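The case for the small odd thing

Every household I know has a drawer, and every drawer has the thing in it. You know the thing. It is plastic, it plainly belongs to something, and it has survived four house moves on the strength of that word "something". Throw it out and by teatime the dishwasher will stop, or the blind will come down on your head. So it stays.

I have been thinking about the thing because of a piece in the Stirkdale newsletter by Kianoush Rostami, who would like us all to be rid of it. His argument is that an object which can't be named in five seconds should go in the bin. He followed his own rule for a month and parted with 127 items, and he reports a feeling of lightness. I don't doubt it. I felt light once after leaving my coat on a train.

My quarrel is with the five seconds. Naming is a poor test of worth. I can name a fondue set instantly, from across a room, and I have used mine once. Meanwhile there is a clear plastic loop in my kitchen that I couldn't name under oath, and it holds the cellar door shut.

Nor is Rostami's other rule much better, the one about like living with like. He wants batteries with batteries and string with string, all in labelled tubs from Gerniver at a price I found bracing. It sounds sensible until you have in your hand a piece of grey rubber with a notch in it. What is it like? Who are its people? In practice there are six tidy tubs and a seventh marked "Misc", and the seventh is the drawer again, only now you have paid for it.

What works, and I say this as someone who has tried the tubs, is a big bare surface and some patience. Put a few things out with proper gaps between them. A handful will do. In a drawer they are a tangle with a grudge. On a tabletop each one gets a bit of dignity, and you find yourself looking at it.
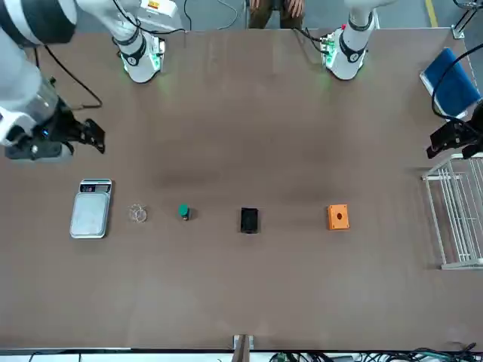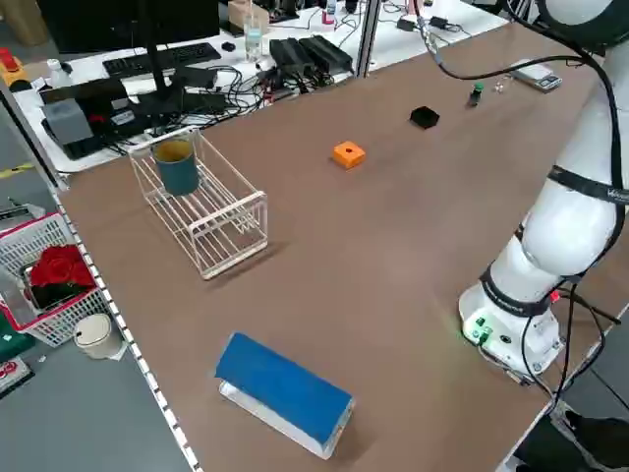 Kitchen scales and an orange box with a hole in the top, on a brown table with plenty of elbow room.

I am fond of scales in this connection. They are the one item in any odd collection that everybody recognises, and they lend the rest a kind of respectability, like a magistrate at a car boot sale. Mine are kept in the kitchen in theory. They have weighed parcels, a hedgehog and, during a difference of opinion with the post office, a single envelope nine times over.

The orange box is another matter. I'd defend an object like that against all comers. It might be electrical. It might be waiting for a pencil. Somebody chose to make it orange, so somebody wanted it found again, and that is more thought than went into most of the furniture I own. Rostami would give it five seconds. I would give it a shelf.

My neighbour Nivaldo Medeiros takes a harder line than either of us. He keeps everything, and he keeps it in the shed, in coffee tins, unsorted, on the grounds that sorting is how things get lost. When I needed a bracket in July he tipped out three tins on the lawn and we were down there until it got dark. We did not find a bracket. We did find the key to a caravan he sold to a man in Pundeck, and he was so pleased that he made us both an omelette.

I wouldn't go as far as the tins. There is a point at which keeping turns into burying, and a thing nobody ever looks at might as well be in the bin with Rostami's 127. But I would rather live near Nivaldo's shed than inside one of those pale flats where the worktop holds a lemon and nothing else. Where do those people keep their scales? What do they do when the blind comes down?

So my proposal is modest. Twice a year, clear the table. Put out the contents of the drawer a few at a time, not touching. Pick each one up. If you still can't say what it is, ask whoever else lives with you, and if they can't say either, put it back. It costs nothing, it takes an evening, and the drawer shuts more easily afterwards for reasons I have never understood.

The fondue set can go. It's on the wall outside my house if anyone wants it, with four of the six forks.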